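Brolitier publishes results of side-by-side gripper trial on two-arm bench cell

20/05/2025 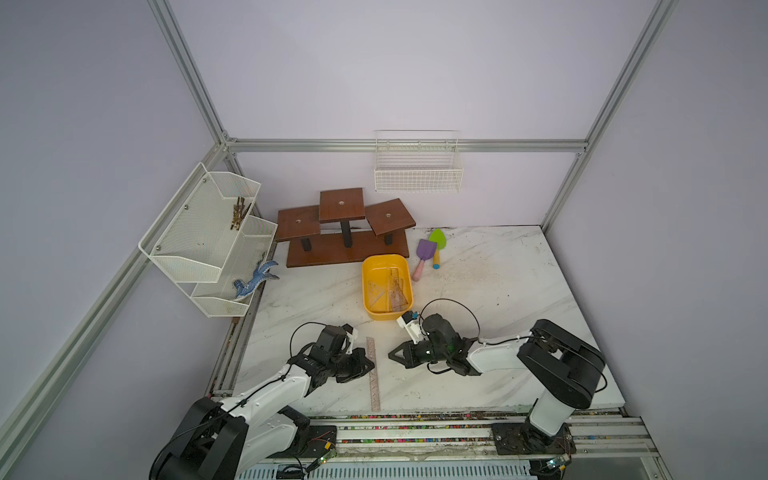
Brolitier, the small automation workshop behind the Gretia bench cell, has finished its first full comparison of gripper fingers for two-arm tabletop work, and the results are now free for anyone to download. The trial ran to 2,777 logged attempts, and it covers the kind of fiddly, everyday objects that most published gripper tests leave out.

The project started in January with a simple question from a customer: which fingers should we put on a pair of small arms if we don't know ahead of time what they'll be picking up? We didn't have a good answer. We had plenty of opinions (everyone in the workshop has a favourite), but no numbers gathered on the same bench, with the same objects and the same controller settings. So we set out to get some, and we've had a terrific time doing it!

Three sets of fingers went through the trial. The first was the plain hard finger that the Gretia cell has used from the start. The second was the Trummer, a softer finger with a ribbed pad that gives a little when it closes. The third was the Sullano, a narrow finger with a thin, slightly hooked tip meant for getting under flat things. All three bolt onto the same parallel gripper body, and swapping a pair takes a few minutes with a hex key.

What was on the bench

The object list has 28 entries, and we tried hard to make it awkward. It includes a metal ruler with engraved markings, clear plastic set squares in a shallow yellow tray, toy shovels, a stuffed dinosaur and brass-coloured metal pieces small enough to lose behind a base plate. A tiered wooden display stand gave us platforms at different heights, and wire and mesh baskets on the walls gave us places to put things that aren't on the table at all.

Flat metal was the hardest test by a long way. A ruler lying on a smooth surface gives a gripper almost nothing to hold, and the usual trick is to have one arm press or nudge an end while the other comes in from the side. Clear plastic was a close second, this time for the cameras. A set square seen from overhead is mostly whatever is underneath it, and a pile of them in one tray can look like a single object with too many corners.

What we found

The hard fingers did better than most of us predicted. They were the most repeatable of the three on rigid objects, and they were the easiest to keep clean. On the soft toy they were fine too, as long as the closing force was turned down. Where they struggled was anything thin and flat, and the logs show a lot of second and third tries there.

The Trummer fingers were the favourite for mixed work. They forgave small errors in position, particularly on the curved handles of the toy shovels, where the hard fingers would sometimes catch one side and spin the object away. The ribbed pads do pick up grit, though. We wiped them down every morning and still saw grip fall off late in the day.

The Sullano fingers were the surprise of the trial. On the ruler they were well ahead of both the others, and they could often lift one set square out of the tray without dragging its neighbours along. They were also the most easily bent. We went through more spare tips than we had planned for, nearly always after an arm came down a touch too low and met the tabletop. Anyone thinking of using them should spend time on their height calibration first - we wish we had.

Cameras and controllers

We also compared two camera arrangements, one with a single fixed view of the cell and one that added a view from the gripper. The extra view helped most in the last few centimetres of a reach, when the arm itself tends to block the fixed camera. It made very little difference for the larger objects, and it adds a cable to look after. Cable loops need enough slack for the wrist to turn fully, and a loop that seems generous at rest can be tight at full stretch. Several attempts early in the trial were stopped for exactly that, and they are marked in the logs.

On the controller side, we repeated 700 of the attempts with a slower closing speed. Slower was better for the Trummer fingers and made no clear difference to the hard ones. The Sullano results were mixed, and we'd like to run more before saying anything firm.

What comes with the download

The package contains the full attempt log, the object list with weights and measurements, mounting drawings for all three finger sets and the controller settings we used for each. Failed attempts are included and labelled with the reason, where we could work it out. There is also a short set of notes on bench layout, covering rail spacing, lighting and how far apart to set two arms so that they can share an object without knocking elbows.

Everything is released for teaching, research and commercial use, and there is no sign-up. We ask only that people who repeat the trial on their own equipment send us their results, whether or not they match ours. Small workshops and colleges are especially welcome, and we're happy to answer questions about building a similar cell on a modest budget.

Next steps

A second round is being planned, with more fabric, more clear plastic and a few objects that need both arms for the whole movement. We would also like to try different fingers on each arm - a Sullano on one side to lift an edge, say, and a Trummer on the other to take hold. Early tries with that pairing were very promising, but there were too few of them to include in this release.

Suggestions for the next object list are open now and can be sent through the contact page on the Brolitier website. Please include the size and weight of the object, and tell us what makes it hard to pick up.

About Brolitier

Brolitier designs and builds bench-top automation cells for laboratories, colleges and light manufacturing. The Gretia cell is its two-arm model, built on an aluminium frame and supplied with open mounting drawings.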